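# Gutter guy wants to replace the fascia too. Is that a real thing or an upsell?

posted in Exterior & Roofing by **garngate_porch**

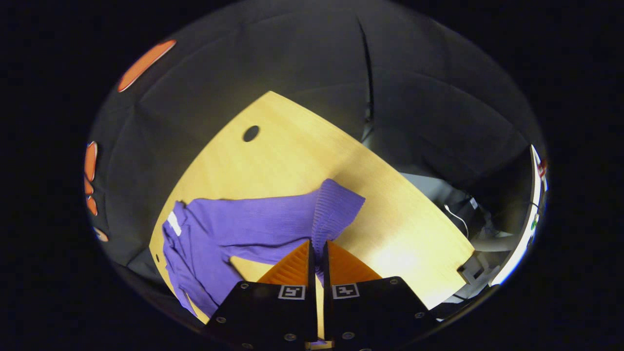 *Purple knit on the table.*

Okay so I need some outside opinions before I sign anything. We've got a one-and-a-half story house in Garngate, original wood fascia as far as I can tell, and the gutters have been sagging on the north side since before we bought it. When it rains hard the water comes over the back of the gutter, runs down the siding and drips right where you stand to unlock the side door. Every time!

I had 2 companies out. The first one, from Plorton, said he'd rehang what's there with new hidden hangers and be done by lunch. The second one got up on his ladder, poked at the board with a screwdriver, and told me there are 29 feet of fascia that are soft and have to come off before he'll hang anything. His price is a lot higher, obviously. He also wants to wrap the new boards in aluminum, which he says everybody does now.

I went up myself (my ladder is not great, I did not enjoy it) and some of the paint is bubbled and one spot near the corner did feel spongy. The rest felt like wood to me. But I don't really know what I'm feeling for.

So is the fascia thing legit? And do I want the aluminum wrap or is that just more money? I'd like this settled before October, when the maple starts dumping everything it owns into those gutters.

---

**hokley_hammer**

Legit, at least for part of it. Water coming over the BACK of the gutter is the clue for me. It usually means there's no drip edge, or the drip edge is too short and the water curls behind, and that's exactly how a fascia board rots. I had the same thing on my place in Hokley and when we pulled the gutter down the board behind it came off in handfuls. From the front it looked fine, just a little bubbly.

What I'd do is ask the second guy to price it per foot. Then you agree on paper that he takes the gutter down, you both look at the board in daylight, and you only pay for what gets replaced. A decent contractor will be fine with that. If he gets huffy I'd keep calling around.

Also ask both of them about drip edge. If neither one brought it up I'd be annoyed, because you can put brand new gutters on brand new boards and still have water behind them.

On the wrap — I like it, but only over good, dry, primed wood. I've seen it put over rotten boards and then you can't see what's going on under there for years. Ours has been up for 33 months and I haven't touched it except to hose it off.

---

**mudroom_mike2**

just get new gutters, not worth messing with old ones

---

**siding_and_sighing**

I'm going to half disagree with the wrap part. I painted mine instead (two coats of exterior acrylic over an oil primer, back side and cut ends too) and I'd do it again. Wrap dents if you lean a ladder on it, and on an older house I think it looks a bit shiny. It's a taste thing mostly. If you hate painting, get the wrap.

For the poke test, use an awl or a skinny screwdriver and push every foot or so, along the bottom edge especially. Sound wood stops you after a little dent. Bad wood lets you right in. If your spongy spot is only at the corner, you could be looking at one short piece with a scarf joint, and I'd want to know why he's saying 29 feet. Maybe he's right and it's easier to run a full length than patch! Just ask him to show you.

One more thing, the first guy's hidden hangers need solid wood to bite into. If the board's soft they'll pull out by spring and you'll be paying twice. I'd get him back to look at that corner before you say yes.

And please borrow a better ladder.

---

**garngate_porch**

Thank you both, this helps a ton. I asked about drip edge and the second company (it's Mwakyusa Exteriors, if anyone's used them) said it was in the quote under "metal," which I had read as the gutters. They're okay with per-foot pricing. Still waiting on a call back from Plorton.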